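Bedroom Laundry Day: Sorting and Folding on the Bed
Gallery — text by Tyra Backlund

Most of the folding in our house happens on a bed. The dining table is the right height, but it's usually covered in mail, and the ironing board only holds one thing at a time. This page is part of the household gallery that Pauline Nuttall and I keep up for the Paracha newsletter. The subject for November is clean laundry and where it goes before it reaches the closet. 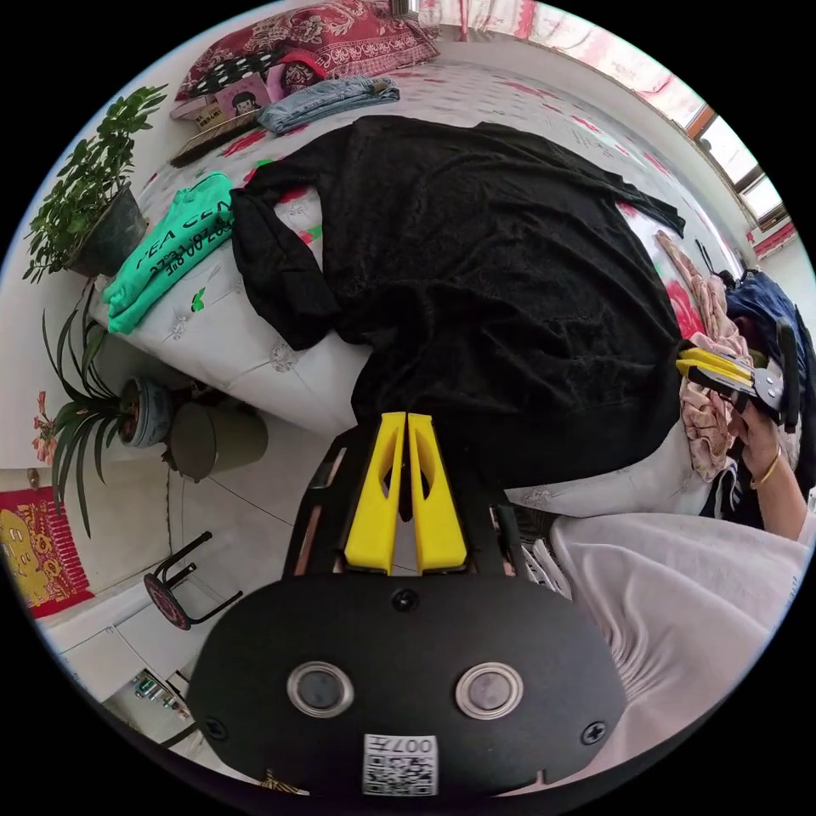 Bed with clothes to fold
A black garment across the bed, a mint-green T-shirt already folded, and light-blue jeans folded on the sheet. The pink floral and navy-blue pieces are piled at the edge. The sheet has small red and green flowers.

How we sort

We start with whatever is biggest. A large dark piece takes up most of the working space, so it gets folded or hung first. After that come the jeans, then T-shirts, then small things. Socks go last and get done standing up.

Dark knits and velvety fabrics pick up lint from everything, including the sheet. Keith Mapplebeck wrote in to say he puts a clean towel down before folding anything black. I tried it for two weeks and there was less to brush off afterward, though I now have a towel to fold as well.

Folding a long-sleeved top

Lay it face down and pull the sleeves out straight. Smooth the back with the flat of your hand, working from the collar to the hem. Fold one side in to the middle, turn the sleeve back down along the fold, and do the same on the other side. Then bring the hem up in halves or thirds, depending on your shelf. Knits should be folded and kept flat. Hangers leave bumps in the shoulders.

Folding a printed T-shirt

Fold it so some of the lettering stays on the outside. You can tell which shirt it is without opening the stack. Older prints can crack along a hard crease, so keep the folds loose if the shirt matters to you.

Jeans

One leg over the other, tuck the point of the seat in, then fold up from the hem. Dean Bloxham folds his in half and in half again and leaves it at that. His drawers close fine.

Pillows and small things

Push the cushions up toward the head of the bed before you begin. Books, boxes and chargers can go on a nightstand if there's room on it. I have lost a library book inside a folded duvet cover and paid the fine.

Plants in the bedroom

Several readers asked about keeping houseplants near where they fold. Ours stand on the floor along the wall. Trailing leaves catch on sleeves when you shake things out, so I do my shaking on the other side of the bed. A bin close by is handy for lint, loose threads and the tags that come out of pockets.

Storage notes

My sweaters are on a Flisance shelf unit, two stacks to a shelf. Pauline uses Rollora drawer dividers for T-shirts and stands them on edge. She says the stack on the left is still the only one anyone wears from. Neither of us has found a good answer for clothes that have been worn once and aren't ready for the wash. Mine go over a chair.

Sending in your own

The gallery has over 500 pictures in it now, and the laundry section has 64. We would like more closets and more linen cupboards — there are plenty of kitchens already. Send one picture at a time with a line or two about what's in it, and tell us the name you want used. Kerstin Nolte handles the captions and may shorten them.

Next month's subject is coats and boots by the front door.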